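Grornside Community Garden
Minutes of the spring meeting, September 1, 2021

Hi all, Sosina Degefa here, on minutes again. I've typed these up from my scribbles, so if I've got your view backwards, sing out and I'll fix it before they go in the folder.

We started late while people found chairs. Last meeting's minutes were passed with one change (it was the north gate that sticks, and I'd written south).

Water

The big one! Our bill has gone up again and we had a good long natter over what to do. Hiebert quoted us for a 1,000 litre tank beside the shed, fittings included, and most of us liked it. A few people would sooner fix the drippy taps first and see what the next bill looks like. We ended up agreeing to do both, taps straight away and the tank once we've got the slab sorted. I'm to ring Hiebert and see how long they'll hold the price.

Plot fees

Fees stay at $60 a year for a full plot. There was a push to drop half plots to $50 if you sign up for two years, but the maths got muddly and we've put it off till next time. If you haven't paid yet, you know who you are, and I still love you, but please pay.

Compost

The third bay is full of twigs again. Anything thicker than your thumb goes in the green bin, please. We also talked about whether citrus peel is allowed and got absolutely nowhere. I put mine in and my worms seem happy enough, but I was outvoted on writing that up as a rule.

Furniture for the meeting room

We'd like more small tables for seed swaps and cuppas, and the round yellow-green one with the light wooden legs is the style most people favoured. I'm keen on the colour myself, very young broad bean. We've set aside $200 and I'll have a look at the Dinudach clearance shop.

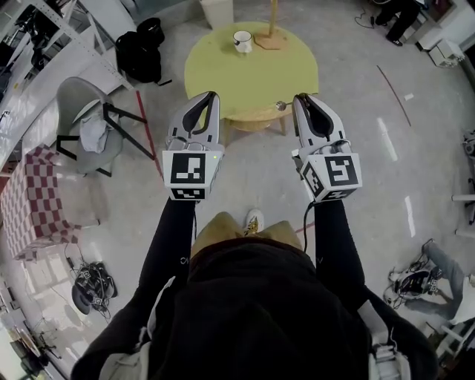 Seedling order

The Flumura order closes soon. So far it's tomatoes, tomatoes, basil and more tomatoes, so could somebody please want a capsicum? Add your name and plot number to the sheet on the shed door.

Other business

The December barbecue is going ahead. Bring a plate and your own mug. The sticking gate got another mention, and I've borrowed a plane from my brother-in-law to have a go at it.

Jobs from tonight
Sosina: ring Hiebert, look at tables, gate
Everyone: seedling sheet, fees, no big twigs

Meeting closed after the last of the lamingtons. Next meeting date will go up on the shed door.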